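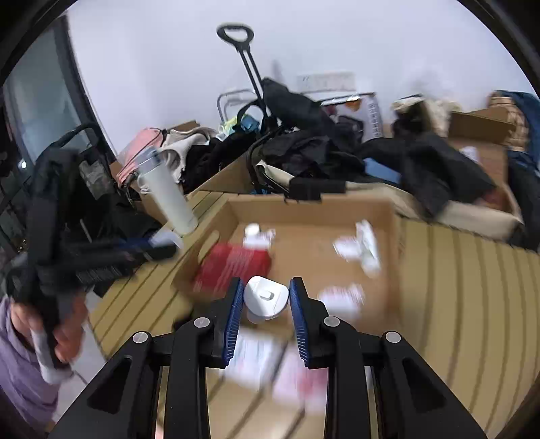
地板上的浅纸箱,箱里是零碎小件,左边一只手正拿着黑色的包。

分享 30 评论 2

搬家前的收拾:客厅地板上的一箱零碎

五月要从德勒姆(Doltham)的房子搬到德鲁赛德(Drullside),这一页记的是收拾小件的部分。大件家具已经约好搬家公司,由他们拆、他们装,不用自己操心。剩下的是包、杯子、衣服、纸和各种说不清该放哪儿的小东西,这些都得自己过一遍手。

客厅靠玻璃的一侧光线好,所以东西都往那边搬,摊在木地板上分。地板是浅色的条状木板,一道道深色的槽,小东西滚进去不好找,所以先拿纸箱接着。

这一页只有一张照片,下面按物件分开写几句,顺序就是当时写在纸上的顺序。

纸箱
普通的棕色瓦楞纸箱,敞口,比较浅,四周的折盖向外翻开,平放在地板上。浅箱子适合分拣,一眼能看到底。深箱子留到最后装车用,东西一层压一层,找起来费劲。瓦楞箱是从洪记(Hung)杂货店要来的,店里每天傍晚拆货,去早了没有。同样尺寸的要了好几个,叠起来不占地方。

红色小包装
箱子左边有一件红色的,上面印着白字。这一类带包装的小件统一先放箱里,回头看日期,过期的扔掉,没过期的归到厨房那箱。厨房那箱写的是“先开”,到了新家第一晚就要用。

白色小件
箱里有一件白色的,带圆头的盖子。外面还有一件白色圆形的小东西,像盖子,也像小盒子,顶上有个小凸起。配不上主体的盖子最麻烦,扔了怕后来找到瓶身,留着又占地方。现在的办法是单独装一个自封袋,搬完家满一个月还配不上就不要了。

纸
箱子右侧堆着揉皱的白纸,靠下还有一件带红色标记的白色纸品。揉皱的纸不急着扔,包杯子和碗的时候可以垫在缝里。印了字的纸要看一眼再处理,里面可能夹着收据和保修卡。上一次搬家丢过一张洗衣机的保修卡,后来换零件花了 900,所以这次凡是带字的纸都先摊平了看。

黑色的包
黑包有几条垂下来的带子,还有一处深色的扣。带子多的包不好叠,容易和别的包缠在一起,要先把带子理顺,塞回包里,再放平。包的夹层都要翻一遍,硬币、钥匙、旧车票基本都在这种地方。黑包后面还有一堆深色的布料和包,也照这个办法处理。

深色的那一堆
深色的布料和包堆在一起,远看分不出哪件是哪件。分的时候一件一件提起来抖一下,能装东西的放左手边,衣物放右手边。空包可以当收纳用,里面塞围巾和袜子,比空着压扁省地方。皮面的包不塞太满,免得撑变形。

白色保温杯
带透明盖子和提手,立在木地板上,有点歪。这只不装箱,搬家当天随身带着喝水。杯子类的东西如果要装箱,盖子和杯身分开放,杯口朝下,中间隔一层纸。提手那一侧朝箱子中间放,朝外容易磕。

粉色的包
白色的拉链边,放在保温杯左后方。这只包打算留给证件和充电线,搬家那两天不离手。装的东西写在一张小纸条上,夹在最外面:合同、身份证件、两根充电线、卷尺、新家的钥匙。卷尺别忘,新家的窗帘还没量。

米色衣物
粉色包旁边是一捆米色的衣物,搭在一块纸板的边上。浅色衣服和深色的分开装,纸箱里垫一层旧床单,免得沾灰。当季要穿的不进箱,用行李箱直接拉过去。

标签
箱子外面的标签用索利克斯(Sollix)的纸质标签,每包 30 张,买了 2 包,用到现在还有剩。标签贴在侧面,不贴顶面,箱子叠起来以后顶面看不见。写法固定三项:房间、内容、编号。编号从 1 开始连着写,跳号以后很难查。目前写到 61 号,比原先估的多,主要多在书和厨房。

浅箱子分完以后,里面的东西会再归到各自房间的箱里,空出来的箱子继续用。折盖翻多了会软,底部要再加一道胶带,横竖各贴一次。胶带断头折一小段回来,下次好撕。

还没收拾的部分:阳台的花盆,走廊柜子最上层,洗手间的架子。花盆打算最后一天搬,前一天不浇水,盆底套塑料袋。走廊柜子里是旧电器的盒子和说明书,盒子能压平的压平,说明书装一个文件袋。洗手间的瓶瓶罐罐要拧紧,盖子底下垫一层保鲜膜,竖着放。

德鲁赛德那边的房子储物间小一些,没有走廊柜子,所以这边能不带的尽量不带。旧衣服已经送走两袋,书还在挑。

阅读 900 点赞 61 收藏 30 评论 2
分享到 | 收藏本页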